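第6章 末端执行器与相机的对比试验

本章要点
6.1 对比试验的对象与边界
6.2 试验工位的构成
6.3 柔性试件与拉链类任务
6.4 记录项目与判定规则
6.5 数据整理

前五章讨论了单个夹爪的选型计算，包括夹持力、行程、指尖刚度和负载惯量。选型计算给出的是可行范围，范围之内往往仍有两种以上的产品或结构可用。本章讨论如何在同一工位上对这些候选方案进行试验比较，并说明试验结果在何种条件下可以相互引用。

学习本章前，读者应已掌握第3章的夹持力估算方法和第5章的手眼标定步骤。标定残差未达到第5章要求的工位，不宜进行本章的任何试验。

6.1 对比试验的对象与边界

末端执行器的对比试验容易混入其他变量。同一夹爪装在两台不同的机械臂上，指尖的实际轨迹会因关节间隙、控制周期和末端法兰刚度而不同；同一机械臂换用不同的控制器，力控响应也会改变。因此，试验开始前应先写明本次比较的对象属于下列哪一类：

（1）夹爪比较。机械臂、控制器、相机及其安装位置保持不变，仅更换夹爪或指尖。
（2）机械臂比较。夹爪和指尖保持不变，更换机械臂本体，控制器随本体更换时应在记录中注明。
（3）相机比较。执行机构全部保持不变，更换相机或改变相机安装方式。
（4）控制器比较。硬件保持不变，更换控制器或其参数组。

一次试验只允许属于其中一类。确需同时改变两类因素时，应按因子试验处理，试验次数的确定方法见第9章，本章不展开。

“夹爪”一词在本章中指从法兰连接面到指尖的全部部件，包括驱动单元、传动机构、指体、指尖衬垫以及固定在夹爪上的线缆。线缆计入夹爪的理由在6.2节说明。

6.2 试验工位的构成

本章以Niltport试验工位为例。该工位由Maritza Lozano主持搭建，采用双臂布置，两臂从台面后上方伸入工作区，台面为白色，背景为浅灰色墙板。浅色台面和背景有利于深色试件的轮廓分割，但对白色或浅灰色试件不利，后者的边缘在相机图像中对比度较低。试件含有深浅两种面料时，应分别检查两种面料处的分割结果，不得以深色部分的结果代替整体。

工位上安装过两种夹爪。第一种为Garetti平行夹爪，指体短，指尖可更换；第二种为Okska连杆夹爪，指体较长，闭合时指尖沿弧线运动。两者都采用电驱动，标称行程相近，但指尖在闭合末段的运动方向不同，这一差别在夹取薄边、织带和拉头时表现明显。平行夹爪闭合时指尖高度不变，连杆夹爪闭合时指尖沿轴向略有移动，接近台面时须预留补偿量。补偿量由第4章式（4-11）计算，不应凭目测设定。

线缆的布置须单独检查。夹爪线缆从末端引出后若自由垂落，会产生三方面的影响：其自重和弯曲力作用于腕部力传感器，使零点随姿态漂移；线缆可能落入相机视野，遮挡试件；线缆还可能与试件的提手、带环等突出部分钩挂。比较两种夹爪时，如果一种的线缆沿臂体固定而另一种自由垂落，所得差异不能归于夹爪本身。工位记录表中应填写线缆的引出方向、固定点位置和自由段长度。
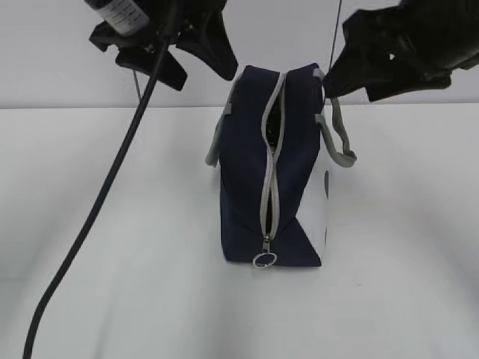

相机分为固定相机和腕部相机两类。固定相机的外参在整个试验期间应保持不变，每更换一次夹爪后，用台面标定板复核一次。腕部相机随夹爪运动，更换夹爪时常需拆装，拆装后必须重新进行手眼标定。Niltport工位在比较夹爪时以固定相机为主，腕部相机只作辅助记录，目的在于减少拆装带来的误差。

控制器采用Ayala双通道控制器，两臂共用一个时钟。双臂任务中，一侧夹爪固定试件，另一侧夹爪执行操作，两侧指令的时间偏差会直接表现为试件的附加拉力。试验前应以空载同步运动检查两臂的时间偏差，超出允许值时先调整控制器，再开始试验。

6.3 柔性试件与拉链类任务

刚性试件的夹取试验已在第4章给出。柔性试件的困难在于其形状随夹取过程而变化，试件在两次试验之间难以恢复到完全相同的状态。软质手提包是常用的柔性试件，它同时具有面料、织带提手、拉链和金属拉头，可以在同一试件上安排几种性质不同的夹取动作。

以手提包为试件时，典型的任务分为四步：夹持包口附近的固定点；夹取拉头或拉环；沿拉链方向移动；释放。四步应分别计分。若只以拉链最终是否拉开作为判据，夹取拉环失败后经重试成功的试次与一次成功的试次将无法区分，而重试次数恰恰是夹爪比较中较敏感的指标。

固定点的选择对结果影响较大。夹持点过于靠近提手根部时，指尖可能同时夹住织带和面料，夹持厚度不确定；夹持点远离拉链时，面料在拉动过程中起皱，拉头受到侧向力而卡滞。Maximiliano Sotomayor在编写该工位的操作规程时，规定夹持点以拉链上端为基准给出，并在每个试次前由固定相机确认。夹持点偏差超过规定值的试次作废，但仍须保留记录。

试件的初始状态按以下顺序恢复：

1. 将包直立放置，窄面朝向固定相机，底边与台面标记对齐。
2. 将拉头置于规定的起始位置。部分开启与完全闭合属于两种不同的初始状态，不得混用。
3. 理顺两侧提手，使其不覆盖拉链和夹持点。
4. 检查包体是否倾斜，必要时加入规定的填充物。
5. 采集一幅初始图像，与基准图像比较后开始试验。

填充物的质量和摆放方式会改变包体刚度。空包在指尖接触后容易移位，填充后移位减小，但包口张力增大。两种状态都有试验意义，应作为不同的试件编号处理。

6.4 记录项目与判定规则

每一试次至少记录下列项目：试件编号、夹爪编号、初始状态代码、夹持点偏差、拉环夹取次数、最大指尖力、最大腕部力、任务时间、终止原因。终止原因从固定代码表中选取，不使用自由文字。代码表包括完成、滑脱、误夹、卡滞、碰撞、线缆干涉、视觉失败和人工中止八项。

设某夹爪的有效试次数为n，完成次数为m，则完成率为

p = m / n　　（6-1）

例6-1　某次夹爪比较中，单一夹爪共进行580个有效试次，其中58个试次以误夹终止。求误夹率。

解　误夹率为 58 / 580 = 0.10，即10%。

误夹率应与滑脱率分别报告。误夹多由定位误差或指尖宽度过大引起，滑脱多由夹持力不足或衬垫磨损引起，两者对应的改进措施不同，合并后的失败率不能用于指导指尖设计。

衬垫磨损应纳入试验计划。Niltport工位规定，指尖衬垫累计闭合2000次后更换，更换前后各安排一组复核试次。若两组复核结果的差异超过所比较夹爪之间的差异，则该阶段的数据不用于夹爪排序。

6.5 数据整理

数据整理从作废试次开始。先按终止原因和夹持点偏差筛选，列出作废试次的编号及依据，再计算有效试次的统计量。不得在看到完成率之后再修改作废规则。规则确需修改时，对全部夹爪的全部试次重新筛选，并在报告中同时给出修改前后的结果。

任务时间只对完成的试次求中位数。将失败试次的时间一并计入，会使容易提前终止的夹爪显得较快。最大指尖力则应对全部有效试次统计，卡滞时的峰值力往往出现在未完成的试次中。

下一节给出平行夹爪与连杆夹爪在拉环夹取动作中的指尖运动分析，所用符号与第4章相同。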